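2020年10月19日
コリーン・コワルチャック（Colleen Kowalchuk）、ウィルソン・パチェコ（Wilson Pacheco）

4　集合住宅における待機時電力と遮断行動

4.1　調査対象と手続き

本節では、カレック地区の集合住宅に居住する30世帯を対象として実施した、待機時電力の遮断行動に関する調査の結果を述べる。対象世帯は、管理組合を通じて配布した案内に応じたもののうち、調査期間中に転居の予定がなく、かつ居間と寝室の双方に電源タップを設置している世帯から選定した。単身世帯と家族世帯の構成については地区全体の比率に近づけるよう配慮したが、応募の偏りにより、高齢の単身世帯がやや少ない結果となった。この点は4.4で改めて検討する。

調査期間は6か月とし、各世帯には消費電力の記録と生活記録票の記入を依頼した。生活記録票は、就寝前の操作、外出前の操作、来客時の変更など8項目から成り、回答者の負担を考慮して自由記述欄を最小限にとどめた。回収した記録票は延べ2,000件である。未記入の項目を含む記録票については、当該項目のみを集計から除外し、ほかの項目の回答は有効とした。記入者が途中で交代した世帯については、交代の時点を境として別個に符号化している。

なお、調査に先立ち、各世帯に対して機器の買い替えや配置の変更を促す助言は一切行わなかった。先行するバルデラマ地区での予備調査において、訪問時の何気ない助言が翌週以降の操作頻度に影響を及ぼした疑いがあり、これを避けるためである。質問を受けた場合の応答についても文面を統一し、調査員の裁量に委ねないこととした。

4.2　遮断手段の分類

待機時電力を遮断する手段は、プラグを壁面の差込口から抜く方法、壁面の差込口に付属するスイッチを切る方法、電源タップの一括スイッチを切る方法、電源タップの個別スイッチを切る方法に大別される。本研究では、機器本体の主電源を切る操作は別途集計した。主電源を切った後も微小な電力を消費する機器があり、居住者の認識と実際の消費状態とが一致しない場合が多いためである。

個別スイッチ付きの電源タップは、接続機器の一部のみを遮断できる点に特徴がある。形状の一例を図1に示す。この種の製品では、全体を切る主スイッチと、各差込口に対応するスイッチとが同一の上面に配置されることがあり、居住者が両者をどのように使い分けるかは、節電の効果を左右する要因となりうる。

図1　主スイッチと個別スイッチを備えた電源タップの例

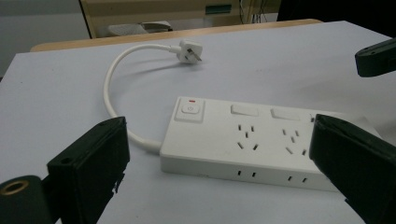 聞き取りによれば、主スイッチを日常的に操作する世帯は少数であった。主スイッチを切ると録画機器や通信機器の動作まで停止することが、操作を控える理由として最も多く挙げられた。これに対し、個別スイッチは充電器や照明器具のように停止しても支障の生じない機器に限って操作される傾向が見られた。ただし、差込口とスイッチの対応を誤って記憶していた居住者もあり、訪問時の確認では、切ったつもりの機器に通電が続いていた事例が複数の世帯で認められた。

対応関係の誤認は、接続する機器を入れ替えた直後に集中していた。生活記録票には機器の入れ替えを記す欄を設けていたため、入れ替えの時期と誤操作の時期とを照合することが可能であった。居住者の多くは、スイッチの位置を機器の名称と結びつけて記憶しており、差込口の位置と結びつけて記憶している者は少なかった。このことは、表示灯や刻印を改良するのみでは誤認の解消に至らない可能性を示唆する。

4.3　設置場所の影響

遮断行動の頻度は、電源タップの種類よりも設置場所に強く依存していた。家具の背面に設置された電源タップでは、個別スイッチの有無にかかわらず、調査期間を通じてほとんど操作が記録されなかった。一方、机や棚の上など、手の届く高さに置かれた電源タップでは、就寝前の操作が習慣として定着している世帯が多い。居間に比べて寝室での操作頻度が高いことも、寝室では枕元の台に電源タップを置く例が多いことにより、ある程度説明される。

電源コードの長さも設置場所を制約する。コードが短い場合、電源タップは壁際の床面に固定され、前面に家具が置かれるに従って操作が困難になる。反対に、余裕のあるコードを備えた電源タップは、机上まで引き上げて使用される例が見られた。机上に置いた場合の電源タップとコード、プラグの位置関係については図2を参照されたい。

図2　白色の板上に置いた電源タップと電源コード
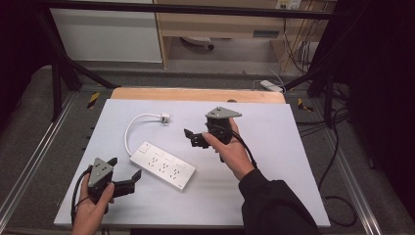 もっとも、机上への設置には安全面の懸念が伴う。コードが通路を横切る配置は転倒の原因となり、飲料をこぼした際に差込口へ液体が入るおそれもある。幼児のいる世帯では、操作のしやすさよりも幼児の手が届かないことが優先されており、そのような世帯に対して机上への設置を一律に推奨することは適切でない。集合住宅の管理規約において、床面のコード類の扱いに関する条項を設けている棟もあり、居住者の選択はこうした規約の範囲内で行われている。

また、壁面の差込口にスイッチが付属する住戸では、電源タップ側のスイッチを用いず、壁面側で一括して遮断する世帯が見られた。この場合、電源タップの個別スイッチは常に入の状態に置かれ、その機能は利用されていない。壁面のスイッチは立ったまま操作できる高さに設けられていることが多く、外出前の動線上にあれば操作の負担は小さい。住戸の配線計画と電源タップの選択とは、居住者の側では別個の事柄として扱われているが、遮断行動の観点からは一体のものとして検討する必要がある。

4.4　考察および本調査の限界

以上の結果は、遮断手段の提供と遮断行動の定着とを区別して論じるべきことを示している。個別スイッチ付きの製品を配布する施策は、設置場所に関する配慮を欠く場合、期待される効果を得られないおそれがある。施策の立案にあたっては、製品の仕様に加え、家具の配置、差込口の位置および居住者の日常の動線を事前に把握することが望ましい。訪問による把握が困難な場合には、居住者自身が記入する簡易な間取り図を用いる方法も考えられる。

家族世帯においては、遮断操作の担い手が特定の一人に偏る傾向も確認された。担い手が不在の日には操作の記録が途絶え、帰宅後に再開されるという経過が、多くの世帯に共通していた。家族間で操作の取り決めを明文化していた世帯は少なく、取り決めのある世帯においても、通信機器を対象に含めるか否かについて意見の相違が見られた。この点に関する聞き取りは家族の同席のもとで行ったため、回答が相互に影響した可能性は否定できない。

本調査には、方法上の限界も存在する。第一に、生活記録票への記入という行為自体が、遮断行動への注意を高めた可能性がある。調査開始直後の操作頻度がその後に比べて高かったことは、この可能性と整合する。第二に、前述のとおり高齢の単身世帯が少なく、床面に置かれた電源タップの操作に伴う身体的負担を十分に評価できていない。かがむ動作を避けるために遮断を断念したとの回答は得られたものの、その頻度を地区全体に一般化することは差し控える。

次節では、生活記録票の回答と消費電力の記録とを世帯ごとに対応させ、居住者の申告と実際の遮断状態との差異を検討する。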